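Workshop Tips: Getting a Simulated Arm to Pick Up the Right Block

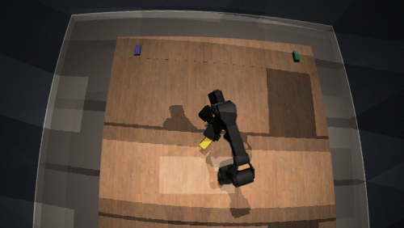 Hằng Nông
Simulation and controls, Sasbridge

Start with a small scene. Three blocks on a square wooden tabletop will keep you busy for a while: yellow near the middle, blue-violet and green out toward the far corners. Get the yellow one working before you send the arm anywhere else.

Name blocks by color in your task file. Numbers get shuffled when you reload the scene, and you will lose an evening to it.

Check your color thresholds in the shade. Our light throws hard shadows across the wood, and a mask tuned on the bright side of the table will drop pixels on the dark side. Golden wood grain also sits close to yellow in hue. Raise the minimum saturation first, then tighten the hue.

Read the block's angle as well as its center. A block lying on a diagonal needs the wrist turned to match. If the fingers close on a corner, print the angle and look for a sign error.

Watch what the arm hides. From overhead, the gripper can cover part of the block at the very moment you want a good reading. Save the last clean pose before the final approach and use that one.

Plan in two stages. Go to a point straight above the block, stop, then come down slowly. Set the planner timeout to 5 seconds. If it fails, try 2 more starting poses before you touch the collision settings.

Keep the random seed in the file name. Pauline Treloar sent me a run with seed 419 that failed every time, and I had the bug fixed by lunch.

Run 30 trials after every change, with the blocks moved each time. Write down the failures by type: missed, bumped, dropped, no plan.

Clear out old logs in October, or whenever the disk fills up. Keep the failed runs.

Last updated 2025-09-01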